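프랄라드 유소년 축구 육성사업 중간 경과 보고

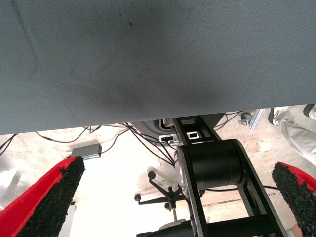

도시코 혼다는 지난 보고서를 읽고, 부상 선수의 복귀 시점을 누가 정하는지 본문에 나와 있지 않다고 지적했다. 출전 기록만으로는 지원금이 의료 쪽에 제대로 쓰이는지 판단하기 어렵다는 의견도 함께 보내왔다. 이번 보고서는 그 두 가지에 대한 답을 앞쪽에 두고, 나머지 항목은 종전 순서를 따른다.

작성일: 2022년 8월 13일
수신: 트로드니스 체육기금 지원 담당
작성: 요시노리 히로세, 프랄라드 유소년팀 운영 책임

1. 부상 선수 복귀 절차

복귀 여부는 물리치료 담당 위테 할그림손이 먼저 판단하고, 감독 덱스터 야지가 훈련 참가 범위를 정한다. 두 사람의 의견이 다르면 더 늦은 날짜를 따른다. 이 원칙은 시즌 시작 전에 문서로 정리해 학부모에게도 배포했다.

현재 복귀 절차를 밟고 있는 선수는 2명이다. 한 명은 중앙 공격수로 허벅지 뒤쪽 근육을 다쳤고, 직선 달리기까지는 통증 없이 마쳤다. 방향 전환과 슈팅 훈련은 아직 시작하지 않았다. 다른 한 명은 왼쪽 측면 수비수이며 발목 염좌에서 회복 중이다. 팀 훈련의 앞부분에만 참가하고 몸싸움이 있는 연습에서는 빠진다.

공격수가 빠진 뒤로 득점이 줄었다. 감독은 측면 자원을 가운데로 옮겨 쓰고 있으나 크로스 상황에서 높이가 부족하다. 그렇더라도 복귀를 앞당기지는 않기로 했다. 지난 시즌에 같은 부위를 다친 선수를 일찍 내보냈다가 남은 일정을 모두 잃은 일이 있다.

2. 의료 및 회복 관련 지출

이번 기간에 지원금에서 집행한 의료 및 회복 비용은 268만 원이다. 물리치료 출장비, 테이핑 재료, 외부 병원 영상 검사비가 여기에 들어간다. 검사비는 보험 처리 후 본인 부담분만 계상했다. 냉찜질 용품은 구단 자체 예산으로 구입했으므로 이 금액에 포함되지 않는다.

영상 검사 한 건은 영수증 재발급을 신청해 둔 상태다. 재발급본을 받는 대로 정산 자료에 첨부한다.

3. 훈련 및 경기

훈련은 하토리 구장에서 계속하고 있다. 비가 많이 온 주에는 배수가 늦어 실내 체육관으로 옮겼고, 이 기간에는 전술 훈련 대신 체력과 볼 감각 위주로 진행했다. 체육관 바닥이 딱딱해 점프 동작은 줄였다.

연습경기는 제토멘 유소년팀과 두 차례 치렀다. 첫 경기는 0 대 0으로 비겼고 다음 경기는 1 대 0으로 졌다. 실점은 코너킥에서 나왔다. 수비 간격은 봄보다 좋아졌지만 공을 빼앗은 뒤 첫 패스가 자주 끊긴다. 야지 감독은 중앙 미드필더 자리에 어린 선수를 번갈아 기용하고 있으며, 당분간 고정하지 않겠다는 입장이다.

골키퍼 훈련은 사다오 노무라가 맡는다. 계획서에는 매주 별도 시간을 잡았으나 구장 사용 시간이 겹쳐 일부는 팀 훈련과 함께 했다. 구장 측과 시간을 다시 협의했고, 다음 기간부터는 팀 훈련 전에 진행한다.

4. 장비와 시설

훈련용 공과 조끼는 계획대로 교체했다. 이동식 골대는 납품이 늦어져 아직 들어오지 않았다. 공급업체는 8월 안에 납품하겠다고 알려 왔다. 계약금은 지급하지 않았으며 검수 후 전액 지급한다. 골대 예산 800만 원은 그대로 남아 있다.

5. 계획 대비 변경 사항

원정 합숙은 취소했다. 숙소 예약이 경기 일정과 맞지 않았고, 선수단 규모를 나누어 보내는 안은 지도자 인원이 부족해 접었다. 합숙비로 잡아 둔 금액을 의료 항목으로 옮길 수 있는지 기금 측의 검토를 요청한다. 승인이 나기 전까지는 집행하지 않는다.

체력 측정은 예정대로 실시했다. 다만 부상 선수의 기록이 빠져 있어 팀 평균을 이전 측정과 바로 비교하기 어렵다. 개인별 기록은 별첨으로 제출하고 선수 이름은 등번호로 대신했다.

6. 다음 기간 예정

공격수의 방향 전환 훈련은 할그림손의 재평가를 거쳐 시작한다. 측면 수비수는 교체 출전부터 검토한다. 두 선수 모두 복귀 예정일은 정하지 않았고, 결정되면 정기 보고와 별도로 서면 통지한다. 골대 검수 결과와 재발급 영수증은 다음 보고서에 첨부한다.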